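Shelf cell, Filville bench
8/12/18

Right, so the arm is back up and I've finally stopped muttering at it. Writing this down while I still remember which bolt did what, and so whoever has the cell next doesn't repeat my whole morning.

Started with the nuisance stops. The log had 41 of them since the October service, nearly all on the top shelf and nearly all at full reach. I went in convinced it was the brake on the elbow (it's always the elbow, in my head) and wasted a good hour on it before I thought to look at the cable. The lead to the wrist module had been zip-tied far too snug at the last service, so every time the wrist rolled over for the far right facings it got a tug and dropped out for a moment. Snipped two ties, gave it a proper service loop, and re-tied it with the soft wrap from the Orellana drawer. Ran the roll test eight times through the full range and didn't get a single dropout!

While the covers were off I wiped down the joints with the mild stuff, no solvent. Solvent makes that white casing go cloudy and then you're stuck looking at it forever. Grease was fine. Torqued the base bolts again and one took nearly a quarter turn, which I didn't love. Paint-marked the lot so we can tell if it creeps.

Then calibration. The Zollel routine wants the shelf origin taught off the left upright, but the holes in those perforated posts are a sloppy fit for the pointer, so I used the top edge of the shelf board instead and got a much more repeatable number. Encoder count at home was 2352 before and 2962 after, so please don't load the old file, it will put the wrist straight into the crossbar. I've renamed it OLD_DO_NOT_USE in capitals.

Restocked for the reach check with the snack cartons, same as usual. Revival and Simple Mills up top, the blue ZBAR boxes over on the left, purple Annie's down low where the arm has to fold itself up to get under the bar. That low approach is still the ugly one - the big joints come in close to the cartons on the right and I'd like a bit more room there. Slowed it down for now and it's behaving.

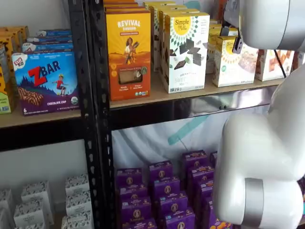
Still to do

Ask Osside whether they stock the longer wrist lead, so we aren't relying on my service loop.

Move the low waypoint out a touch and put the speed back up. Do it with the pendant in your hand, please.

Check the paint marks on the base in a fortnight.

Order more soft wrap, I used the last of it. Grey if they've got it, but I'm not fussy about the colour.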